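Setting up Skestier for your first week of symptom tracking

Section 2: Your baseline

Okay, so you've got Skestier installed and you've paired the Ots wrist sensor. Before the app can tell you anything useful about a virus or a flare-up, it has to learn what a dull, ordinary day looks like for you. I wrote this part after setting up my own (and then my mother's, twice), so it goes in the order I wish I'd done it.

1. Open the menu, tap Baseline, then tap Start new.

2. Enter your age range and any long-term conditions. You can skip this screen and come back to it later, I did.

3. Under Recent infections, add anything from the past few months. If you had a test, put in the date of the sample. The date the result came back goes in the Notes box, if you want it at all.

4. Put the sensor on the wrist you don't write with, snug but not tight, and wear it overnight.

5. In the morning, before coffee, sit up in bed for a couple of minutes and tap Resting reading. Wait for the buzz.
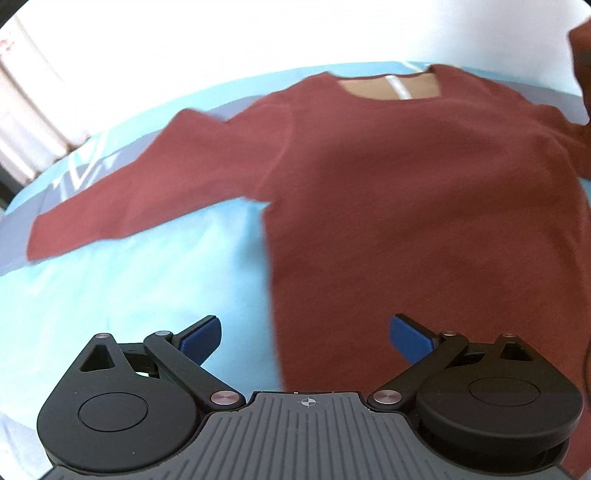 Sweater laid out on the bed

6. Answer the fatigue questions. They slide from "none" to "can't get up," and your first guess is usually fine. Yayra Annan, who wrote them, told me she'd take a quick answer over a perfect one any day!

7. Repeat steps 5 and 6 every morning until the ring on the home screen closes. Mine took roughly 2 weeks, with a few missed days in there.

Note: Error 424 means the sensor and the app disagree about the time. Turn Bluetooth off and on, then open the app again. If you get error 400, the entry is missing a field – scroll up and look for the one outlined in orange.

Note: If you used Mumirora before, you can bring your old diary across under Settings, Import. I had 764 entries and it went through on the first try, although all my September notes landed in the wrong time zone and I had to fix them by hand.

Caution: Skestier doesn't diagnose anything. It can't tell a cold from the flu, and a flat chart doesn't mean you're well. Trouble breathing, chest pain or confusion means you call for emergency help and leave the app alone.

Caution: Don't start, stop or change a medicine over a chart. Take the chart to your doctor. Export, Print summary gets it onto one page.

If you get sick partway through, tap Pause baseline and keep logging anyway. Those days are saved separately, and you can pick up the baseline again once you feel like yourself. Naa Zakaria at Bravix looks after the help inbox if the Pause button is grayed out – mine was until I updated.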